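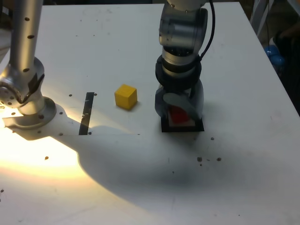

Marisol says to leave the tabletop alone, a white table is supposed to get scuffed and I'll only make it worse with paint. She said it over lunch with her mouth full and then said it again on the stairs, so I guess she means it.

July 12, 2024, and I'm still going back and forth! I like that table. I like it best when the light comes in all yellow and spills over the one corner and you can barely see a mark there. Then you look farther across and it's specks, specks, scuffs, and all those little drilled holes. I tried a wet rag on the specks (the dark ones) and a few came off and most didn't, so they're either ink or they're just part of the table now. I tried the baking soda thing Mom swears by too. My wrist hurts and the specks are fine.

Macario thinks we should fill the holes. He has a tub of filler from when he did his hallway, and he says 2 coats of the Oltmont white over that and we'd never know. But then somebody's going to want a hole right there, aren't they, and we'll be drilling through his nice filler by August. I told him so and he went quiet and ate his peach.

What I did get done: wrote to Skilholm about a new top. They want 857 for one the same size, not counting delivery, so that's that for this year. I closed the email and went and looked at the old one again and felt a lot more loving toward it.

The red block does look good on it, I'll say that, bright red against all that white with the black pad under there. If we painted the top gray like Siyabonga wants it'd be so gloomy in here.

Need to remember: give Macario his sandpaper back, ask Iraís if the blinds come in a cream, buy rags. Ten rags. The good ones this time, the last pack left fuzz on everything.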